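**Kirnodholm Groltemside tray set -- bought with my own money, used since June**

I should say at the start that I don't believe in storage products. Most of them are a way of paying to own more stuff, and the people who sell them know that perfectly well. So when Kirnodholm began advertising its Groltemside trays as "a calmer way to keep things", I ignored it for the better part of a year. Then we moved to a smaller flat, I lost the same pair of scissors twice in one week, and I gave in.

The full set costs £238. I will repeat that further down, when I have calmed down a bit.

## What you get

Trays, in three sizes, all white, all rectangular. The large one is 320 mm long and meant for a deep kitchen drawer or the bottom of a wardrobe. The medium goes on a desk or shelf. The small is for the sort of thing that ends up in a jam jar: rubber bands, spare keys, the screws left over from furniture you are fairly sure is complete. They are all 51 mm high, so they line up when you put different sizes side by side.

You also get a "planning guide", a booklet of very large photographs and very few words. It tells you to empty every drawer on to the bed and ask what each object does for you. I did one drawer. It took an evening and I slept on the sofa.

There is no lid with any of the sizes. Lids are sold separately under the Romevden name, for reasons I couldn't get out of customer service. They told me Romevden was "a companion range". The companion range would have added enough to the bill that I stopped reading.

## In the kitchen

I started with the cutlery drawer, where the large tray was supposed to replace the grubby wire thing left by the previous tenant. The website has a measuring tool. You type in the inside width of your drawer and it draws you a tidy plan, with every tray fitting snugly against its neighbour. Mine came out beautifully on the screen.

In the drawer there was a gap down one side, just wide enough for teaspoons to fall into and too narrow to get your fingers down after them. I measured again. My numbers were right. The tool seems to go by the size of the tray at the base, and the trays are wider at the rim, so two of them next to each other take up more room than the plan says. It meant leaving one out, which left the gap. Kirnodholm's answer, when I wrote to them, was that I might like the adjustable spacer. You can guess whether the spacer comes in the box.

I have filled the gap with a folded tea towel. It works very well and cost me nothing.

Otherwise the kitchen trays are decent. They wipe clean easily, even after turmeric, which I had expected to be the end of them. They slide about when the drawer is opened fast. The booklet mentions "discreet grip feet", and they are certainly discreet. After a few weeks I put a bit of non-slip mat under each tray, cut from a roll I already had, and the sliding stopped.

## On the desk

I had better hopes for the medium tray. A desk doesn't ask much of one: hold the pens, hold the post, don't look awful.

It does hold the pens. It holds them all in one heap, though, as there are no sections inside, and within a fortnight I had built a kind of compost of biros and old receipts. My partner pointed out that this was exactly what the desk had looked like before, only with a border round it. The advert says the open shape "lets your habits lead". My habits are why I needed a tray.

Looks are a matter of taste. I find the plain white a bit clinical, as if someone were about to bring me a yoghurt and a sachet of something. It blends in well enough if your other things are also white, and you'd struggle to tell it from any other white rectangular tray of the same size, including ones that cost a tenth as much.

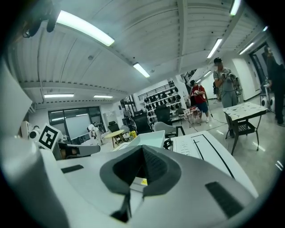

## The cheap alternative

To be fair to Kirnodholm I tried to be unfair to them properly, and bought a rival. Portela makes a set of drawer trays sold in the sort of shop that also does buckets. I used them in the bathroom cabinet while the Groltemside trays had the kitchen and desk, then swapped the two over at the end of the summer.

What I found, for what it's worth:

- **Stiffness.** The Groltemside trays win. You can lift a full one by one end and it stays level. The Portela ones sag, and I tipped a lot of cotton buds into the sink.
- **Fit.** Portela wins, mainly by having straight sides. Two trays side by side take up the space of two trays.
- **Cleaning.** No difference I could find. Toothpaste comes off both.
- **Edges.** The expensive ones are nicely rounded. The cheap ones have a rough seam at the corners which caught on a sleeve once or twice.
- **Smell.** The Portela set smelled of paddling pool for a few days. I left it on the windowsill and it went.

If I had to keep just one set it would be the Groltemside, but only if somebody else had paid for it. With my own money I would buy the Portela set, run a nail file along the corners and spend what was left on a weekend away.

## A second opinion

I lent the small trays to my neighbour, Valdir Quintana, who repairs clocks and has more tiny loose parts in his flat than anyone I know. I thought he would be rude about them. He liked them a lot. He keeps one tray for each clock he has open, and he says the low sides suit him -- he can get at a screw without tilting anything. He has since asked whether I want them back, in the voice of a man who hopes the answer is no.

So there's a real use for them. It just happens to be one that the adverts never mention. Every photo on the website shows a single tray containing a single linen napkin.

My brother-in-law, Siyabonga Kruger, took the opposite view. He picked one up, turned it over, asked the price and laughed for longer than I thought was polite. He has kept his spare fuses in the same margarine tub for years and can find one in the dark. I have no answer to the margarine tub.

## Service and returns

Delivery was quick. The packaging was ridiculous: each tray in its own card sleeve, the sleeves in a box, the box in a second box. For a firm that goes on so much about having less in your home, it gave me a great deal to carry down to the recycling.

You can return unused trays. "Unused" means still in the sleeve, which you have to tear to get the tray out, so in practice you can't check the fit in your drawer and then change your mind. I queried this and got a friendly reply that didn't deal with it. The guarantee covers cracking and does not cover staining or scratches. I've had no cracks. The large tray has a fair number of scratches where the knives sit -- they show grey on the white and I can't shift them.

## Would I buy it again?

No. £238 is a silly amount for open trays with no lids, no dividers and a measuring tool that gets the measurements wrong. They are well made, and if you find a single small one in a sale and you mend clocks, go ahead. Don't buy the full set. The medium is the weakest of the lot and you can't leave it out of the bundle.

I still have the scissors. They live on a hook by the fridge, where I can see them.

**Score: two out of five.** It'd be three if they fixed the sloping sides.

*Update, November 9, 2025:* Kirnodholm has written to say the measuring tool has been corrected. I put my drawer in again and got the same plan as before.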